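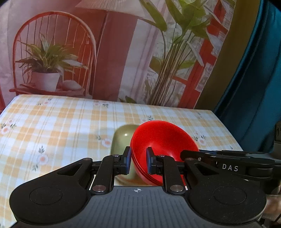

Holiday cottage kitchens: your questions

Last updated 7 June 2023

These are the questions we get most often about the kitchens in our cottages. If yours isn't covered, use the contact form and quote your booking number.

What is in the kitchen when we arrive?

Every cottage has a hob, oven, fridge, kettle and toaster, plus plates, bowls, glasses and cutlery for the full number of guests. Pans come in three sizes. Tunwood and Rutia have a dishwasher. Piltach does not.

Do you supply any food?

We leave tea, coffee, sugar and a pint of milk. Salt and pepper are usually there from previous guests but please don't rely on it. Cooking oil isn't supplied.

Can I order groceries to be delivered?

Yes. The larger supermarkets deliver to Tunwood and Rutia. Drivers often can't find Piltach, so put "white gate after the chapel" in the delivery notes and book a slot after 4pm, when you have the keys.

Where is the nearest shop?

Mac Giolla, in the village, sells bread, milk, vegetables, newspapers and firelighters. It closes at lunchtime in February and keeps longer hours the rest of the year. From Rutia it is a flat walk of 642 metres. From the other two cottages you will want a car.

Is there a high chair?

There is one in each cottage, folded in the cupboard under the stairs. We don't supply bibs or children's cutlery.

Can we use the kitchen table outside?

No, please leave it indoors. Each cottage has its own garden table and benches, and picnic plates are kept on the bottom shelf of the dresser for eating outdoors.

The oven won't come on. What should I do?

Check that the clock is set. On the ovens at Piltach and Tunwood, nothing will heat while the clock is flashing, and it flashes after every power cut. Hold the two middle buttons together until it stops, then set the time with the plus and minus. If it still won't heat, ring us.

Is the tap water safe to drink?

Yes. Tunwood and Rutia are on the mains. Piltach has a private supply with a filter, which is tested each year — the latest certificate is in the folder by the door.

What do we do with rubbish?

General waste goes in the black bin and recycling in the green one. Glass has to be taken to the bottle bank in the village car park. Food scraps go in the small caddy, and spare liners are under the sink.

What if we break something?

Tell us before you leave so we can replace it for the next guests. We don't charge for the odd glass or plate. Damage to worktops or appliances may come out of the deposit.

Do we have to clean before we go?

Please wash up, empty the fridge and take the bins to the gate. Leave used tea towels and tablecloths on the floor by the washing machine. Check-out is at 10am, and late check-out is possible if no one is arriving that day — ask us the evening before.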